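Lab Visit Report: Storkitz Open Day, Cerkville
Deming Su
30 Jul 2023

Our class went to the Storkitz open day to see robots do kitchen work. The flyer promised a machine that "handles food like a person." I went in doubting that, and I still do.

Our guide was Noboru Fukuda. He told us the arm had learned from 396 practice runs collected since January. The task was to put dumplings into a bamboo steamer and close the lid. Fermín Paredes asked how many of those runs had failed, and Mr. Fukuda said he would have to check. I never got a number.
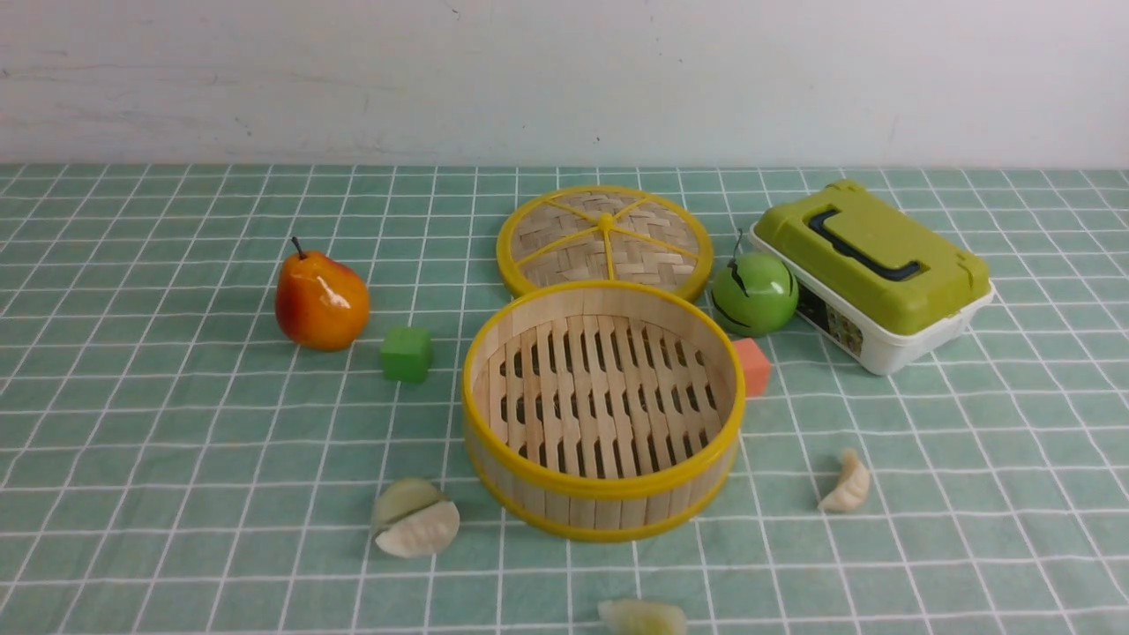

My main complaint is that two demos don't tell you much. The first went fine. In the second, the arm dropped a dumpling on the cloth and a staff member stopped the run. Mr. Fukuda called this normal, and maybe it is, but then the flyer should say so. A real kitchen also has steam, wet hands and people in a hurry, and we saw none of that.

Tatsuya Oshima thought I was being too hard on them. He liked how slowly the arm closed the lid. I agree it was careful, but it took four minutes, and my grandmother would have been eating by then.

For next year, I would ask to see ten runs in a row with no one stepping in. I would also ask for the failure count in writing before the visit.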